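The recording for episode 297 began with the gripper open and the arm at its rest pose. Doolan had the controller in his right hand and his left flat on the desk, where the protocol wanted it. The task string read: pick the object from the chair.

The object had no better name. The asset list gave it an index and a mass, and the mass was a guess by whoever had filled in the column. Lolis had asked for 1000 episodes by December, operator-driven, no scripted motion, and 426 of those were to use seats as the support surface.

He brought the wrist over the seat and stopped.

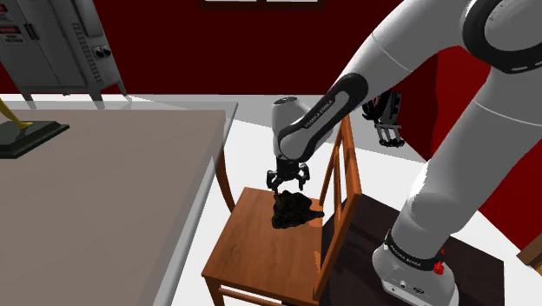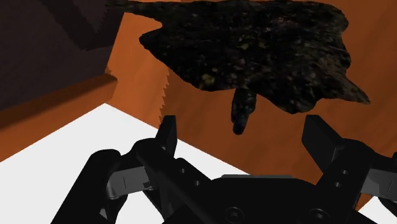
Cengiz Kahraman had already objected over the headset that the approach was too slow, that a policy trained on hesitation would learn hesitation, and that the last batch from the Willuvia set had been thrown out for exactly this.

"I'm choosing a grasp," Doolan said.

"Choose it before you start recording."

"Then the choosing isn't in the data."

Kahraman did not answer for a while. The line carried the sound of his keyboard.

Doolan rotated the wrist a few degrees and rotated it back. The controller had a lag of two frames, which he had stopped noticing in his first week and had begun noticing again. At home he reached for cups and waited for his hand to arrive. He had not put this in the weekly report. There was a field for operator fatigue, a number, and he entered the same number each time.

He lowered the arm. The simulator reported contact on one finger, then on both. He closed at half speed, held, and raised the wrist straight up. The object came with it, turned a little in the grip, and slid out. It struck the edge of the seat and settled.

"Failure," Kahraman said. "Mark it and reset."

"I can recover from there."

"The spec says one attempt."

"The spec says one episode."

This was correct. Avcı had written the spec, and Avcı had left for Eronano in the spring, so the wording could not be appealed. Doolan moved the arm back over the seat. He took the narrow end this time and closed until the force reading leveled off. He lifted. The object hung at an angle and stayed. He held it for the required interval, watched the counter run out, and pressed the key that ended the recording.

The form asked for an outcome. The menu had two entries. He selected success and typed in the notes field: dropped once, regrasped, operator waited.

"Delete the last part," Kahraman said.

"Which?"

"Waited. It's not an action."

Doolan looked at the trajectory plot. Near the beginning all seven joint lines ran flat, side by side, for longer than he remembered - long enough that the plot had rescaled to fit them. He left the note as it was and loaded the next one.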